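Dots, Dashes and a Robot Arm: What We Learned in One Semester of Simulation
Speaker notes, Brirholm Student Robotics Night
Kettler Robotics Club

Slot is short, so keep the intro short. Water on the lectern. Clicker is the gray one, the black one is for the projector and it will turn the projector off.

SLIDE: title

Hi everybody! I'm from the Kettler club and I get to talk about the most fun thing I worked on this year, which was trying to get a robot arm to send Morse code on an old telegraph key. In simulation. No real key was bent.

Ask: who has used a simulator before? (Hands.) Who has used one and then yelled at it? (Same hands, hopefully.)

Say early on that I'm a second-year, I joined the club knowing a little Python and no robotics at all, and most of what's in these slides I learned by doing it wrong first. If there are freshmen in the room, look at them for this part.

SLIDE: where the idea came from

The Losano Challenge gives every team the same job sheet in the fall. You get a table, an arm, a pile of household objects, and you pick a task that needs "contact with a moving part." Most teams pick drawers or light switches. Those are great tasks and I don't want to make fun of them (two of the teams who did drawers are in this room, be nice).

We went through the object library late one night and there was a telegraph key in it, just sitting there between a tea kettle and a tennis ball. Somebody said "we could make it type our name" and that was the end of the meeting.

Why I love it as a task, say this with feeling:
- the motion is tiny
- timing matters, a dash that is too short is a dot and now you have spelled something else
- you can hear if it's right! we wrote a small script that plays a beep whenever the lever is down, and debugging by ear is the best

SLIDE: Rulterus in one minute

Rulterus is the simulation setup our club keeps going from year to year. Older members wrote the first version, and we added to it. Don't go deep. Three things they need for the rest of the talk: it puts objects on the table in new places every run, it records what the arm did, and it scores the run by itself so we can go to dinner while it works.

If they ask about the physics engine, send them to the question period. I can talk about friction settings for an hour and I should not.

SLIDE: first attempt

Our first plan was embarrassing and I want to show it anyway. We wrote down the position of the knob, moved the gripper over it, went down, went up. Worked the first time! We cheered so loud the chess club next door came over.

Then the randomizer moved the key and the arm tapped the bare table, very politely, with perfect timing. It sent the whole message to a piece of wood. Play the clip of the beeps here, which is silence. Wait for it.

(If the laugh doesn't come, move on fast.)

SLIDE: finding the knob

So now the arm has to find the key. Explain camera to position in two sentences. We had a model guess where the key is and which way it's turned, and the turning was by far the harder half. From some angles the model got the two ends mixed up and went for the wrong end with total confidence.

What helped: we quit asking for the whole key and asked for just the knob on the lever, plus one point on the opposite end of the base. Two points, draw a line, done. I got this idea from a homework set about a stapler, so do your homework.

SLIDE: how hard do you press

My favorite part. Slow down here.

If you command a position, the arm goes to that position, and it does not care that there's a lever in the way. Press a little too deep and the whole key slides across the table. We have a run where it slid right off the edge. If you press too lightly the contact never closes.

We changed it so the arm moves down until it feels resistance, and then moves in softly, kind of like pushing a doorbell when you think the baby might be asleep. Took us most of a month to tune. I would do it all again.

Mention the spring: in the sim the lever has a spring value we made up. We tried it stiffer and looser and the soft approach survived both, the old one didn't survive either. Don't oversell. It's a made-up spring.

SLIDE: numbers

We ran 2135 scored attempts over the semester. Say the number slowly, it's a lot of dots. I'm not putting up a success percentage for the full set, because the early runs and the late runs used different code and mixing them would tell you nothing. What I can say is that the late version sends our five-letter test word cleanly often enough that we stopped high-fiving each time.

Things that still break it:
- knob hidden behind the gripper's own fingers at the last moment
- key right up against another object
- letters with lots of dots in a row, H is a nightmare

SLIDE: clutter

Talk over the picture, don't read it out. Point at the key, then at the gap between the fingers. 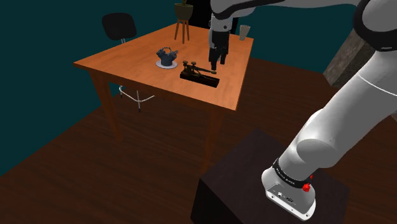
Last modified: Jan 1, 2019

Things to say with the clutter slide up:

The key is close to the front of the table in this layout, and the arm has come in over the right half with nothing in its grip. Look at the two fingers, the left one hangs lower, and it's down close to the right end of the key. The little tan knob on the lever is at that end, and that's the one we're after. The two round flat knobs on the other side are the ones that fooled our model for weeks. From a low camera they are bigger and darker and they just look more like something you'd want to press!

Everything else on the table is there to be annoying. There's a blue-gray teapot sort of thing on its plate, next to the key, and a plant farther back in its own little wooden stand, and a cup over in the far corner. None of those get touched if the run goes well. We score a bump against any of them as a fail even when the message is perfect. I fought for that rule and then it cost me the best run I ever had.

People always ask about the room. Yes, the walls and the floor get changed too. Teal walls and a reddish wood floor is my favorite set. One of our worst bugs was that the model had quietly learned the table color and was using it to guess how far away things were, so when we swapped in a pale table it reached way too high. After that we shuffled the materials on everything. Tell people to do this on the first day and save themselves the grief.

If there's time: the base of the arm sits on its own dark pedestal, separate from the table. We tried it mounted on the tabletop in the fall and the reach to the far corners got cramped, and also the base was in the way of half our object spots. Moving it off the table was a ten-minute change in the scene file and it made more difference than two weeks of my planner code. I'm fine. I'm over it.

SLIDE: what I'd tell a new team

Pick a task you can hear or see fail right away.

Write the scoring script before you write anything clever. Ours came in the fifth week and everything before that is basically us squinting at a screen and saying "I think that was a dash?"

Keep the bad runs. We deleted a bunch early on to save disk space and later on they were exactly what we needed to train the knob finder.

Let the new people drive. The soft press idea came from someone in their first month who plays piano, and asked why the robot "hits" the key at all. Best question of the semester.

SLIDE: what's next

The Losano finals are in May. We want to send a full sentence, and we want the receiving end to be a second arm that has to watch the lever and write down the letters. That half barely exists, I have a sketch on a napkin (show napkin, it's in the laptop bag, side pocket).

And yes, we would love to try it on a real arm with a real key. We have neither booked. The real lever will have a real spring, and the lighting will be whatever the lighting is, so I expect to go back to tapping politely on wood for a while. I can't wait.

SLIDE: thanks + code

Thank the Kettler lab staff for the overnight machine time, thank the Brirholm people for having us, thank the chess club for putting up with the cheering.

Leave the beep clip playing on the last slide. It spells HELLO. See if anybody in the audience gets it before question time, and if they do, tell them about our meetings.

Likely questions:

Why not use both fingers? We tried pinching the knob. It holds on well but letting go between letters is slow, and the timing fell apart. One finger down is faster.

Did you use reinforcement learning? Only for a small piece of the timing. The reaching is regular planning. I can show the split on my laptop after.

How long for one letter? Depends on the letter. E is one dot, E is my best friend.

Can I join? YES. Bring a laptop, no experience needed, we have snacks.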